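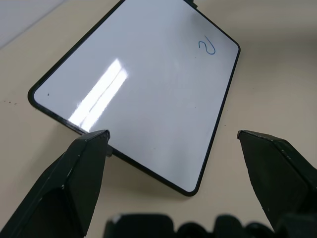

Whiteboard with the number 2 in blue marker.

Home | Programs | Reports | Contact

Trundano Caregiver Respite Program
Progress report to the Grukow Fund, June

The program served 57 family caregivers during this period. Respite visits continued in Jekurthorpe, and 11 caregivers joined the evening support group. Four have resumed paid work part time. Two home aide positions remain open, and interviews are under way. Spending is within the approved budget.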